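ホーム 地域 くらし 食 文化 スポーツ おくやみ 読者投稿

カテゴリー:食/地域の話題

フルトカムの桃、「触らないでください」の札を撤去 代わりに出た札は3倍の長さ

2023年5月20日 文・ティルラード通信 生活面担当

フルトカムの青果市場で長年売り場に立っていた「桃に触らないでください」の札が、今季の出荷開始に合わせて姿を消した。市場組合によると、札には効果がなかったという。効果がないことは買い物客の全員が知っていたが、組合が正式に認めたのは今回が初めてである。

桃は指で押されると傷む。押した直後は何ともない顔をしていて、翌朝、別の人の台所で茶色くなる。押した本人はそのころ、押さなかったほうの桃を食べている。市場で三代続く青果店「ンゴー」の店主、トゥオイ・クアックさんは、この仕組みを「よくできた犯罪」と呼ぶ。

「押す人はみんな、自分だけはそっと押していると思っています。そっと押す人が一日に何十人も来れば、それはもう漬物石と同じです」

クアックさんの店では昨季、売り物にならなくなった桃をジャムに回した。瓶の数は219。よく売れたが、本人はあまりうれしそうではない。ジャム用の鍋を買い足したうえ、夏じゅう台所が暑かったからだ。ラベルには当初「お客様の指が育てたジャム」と書くつもりだったものの、家族に止められて「桃ジャム」に落ち着いた。 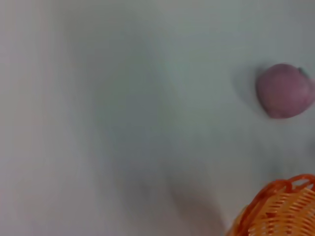
では、押さずにどうやって食べごろを見分けるのか。組合は3月に生産者と小売店を集めて話し合いを開き、その答えを一枚の紙にまとめた。集まりは2時間の予定が夕方までかかった。桃の熟し具合について意見のない生産者はおらず、意見の一致した生産者もいなかったためである。

まとめ役を務めた生産者のハウ・リーさんによれば、まず見るべきは軸のまわりの地色だという。赤みの濃さは日の当たり方や品種で変わるので、あまりあてにならない。くぼみのあたりに残っていた緑が抜けて、クリーム色か淡い黄色になっていれば食べごろが近い。次に香り。鼻を近づけるのは自由だが、鼻先で押すのは控えてほしいとのことだ。この注意書きが必要になった経緯について、リーさんは多くを語らなかった。

硬い桃を買ってしまった場合は、軸のあったほうを下にして、重ねずに室温で置く。冷蔵庫に入れるのは食べる2時間ほど前でよい。長く冷やすと甘みを感じにくくなるし、未熟なまま冷やすと、待っても柔らかくならずに粉っぽくなることがある。急ぐなら紙袋にバナナと一緒に入れる手もあるが、入れたことを忘れる人が多く、リーさん自身も先月それで紙袋を一つ駄目にした。

新しい札には以上の内容がすべて書かれている。おかげで文字が細かく、読むには顔を近づけなければならない。顔を近づけると、人はつい台に手をつく。台には桃がある。試験的に札を出した初日、売り場の様子を見ていた組合職員のラム・ゾアンさんは、昼前に札の位置を桃から離れたタマネギの上へ移した。現在、タマネギを前にして桃の選び方を熱心に読む客の姿が見られる。

一方で、押す派の言い分もないわけではない。常連客のアナス・サラメさんは、祖母から「桃は肩を親指で確かめろ」と教わったと話す。肩というのは軸の周囲の盛り上がったところで、たしかに熟すとここから柔らかくなる。

「色を見ろと言われても、夕方の売り場の電球の下では全部おいしそうに見えますよ。家に帰るとそうでもない」

この指摘には組合側も弱いところがあったらしく、照明は今月中に白っぽい光のものへ替える方向で検討されている。桃の赤が冴えなくなると反対する店もあり、話はまだついていない。電球の見積もりは業者の「ザルコン」が出したが、金額を聞いた一部の店主からは、客に押してもらったほうが安いのではないかという声も漏れた。

妥協案として、ンゴーでは今週から「押してよい桃」を台の端に置いている。見本用の一個で、売り物ではない。好きなだけ押して感触を確かめ、納得したら隣の桃を触らずに買ってもらう趣向だ。朝に置いた見本は昼にはもう桃の形をしておらず、クアックさんは途中で一度取り替えることにしている。感触の参考になるのは最初の数人だけだという批判に対しては、早起きを勧めている。
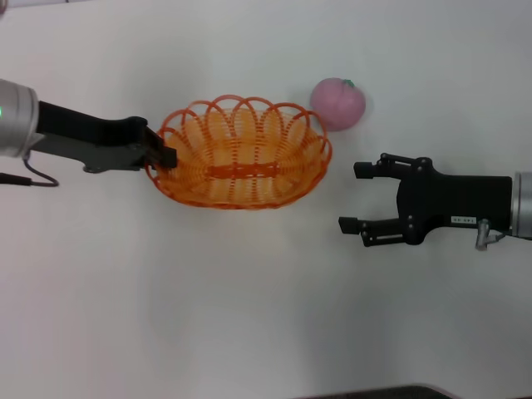 見本の桃は持ち帰れるのか。

閉店後に希望者がいれば無料で渡しているが、今のところ名乗り出た人はいない。ジャムにするにも遅いそうで、最後は近所の堆肥箱に入る。

組合では、このほか桃の並べ方も見直した。これまでは山積みにするのが習わしで、下の段の桃は客の指に加えて仲間の重みにも耐えていた。今季からは浅い箱に一段で並べる店が増え、見た目は少し寂しくなったが、傷みは減ったという。山積みの見栄えを惜しむ声を受け、隣の区画では代わりにジャガイモを山にした。ジャガイモを押す客は今のところ確認されていない。

箱売りを試す動きも出てきた。生産者のトゥン・ラムさんは、熟し具合の違う桃を一箱に詰め合わせ、今日食べるものから週末に食べるものまで順に並べて売っている。用意できるのは一日最大100箱。買った人が初日に全部食べてしまうため、次の注文は早いが、順番に並べる手間が報われているかどうかは本人にもよくわからないらしい。

「並べるのに時間がかかるんです。うちの子どもに頼んだら、左から食べていましたし」

フルトカムの桃は7月にかけて品種を替えながら出荷が続く。早生は果肉が締まって酸味があり、後に出るものほど汁気が増える。押したくなる度合いも後半ほど高まるとされ、クアックさんはジャムの空き瓶をすでに注文した。数は昨季より少なめにしたが、蓋だけは同じ数を頼んだという。

札についての意見は市場入口の投書箱で受け付けている。組合によると、これまでに届いたのは2通で、一通は字が小さいという苦情、もう一通はタマネギの選び方を尋ねるものだった。

タグ:桃 青果市場 フルトカム 買い物の作法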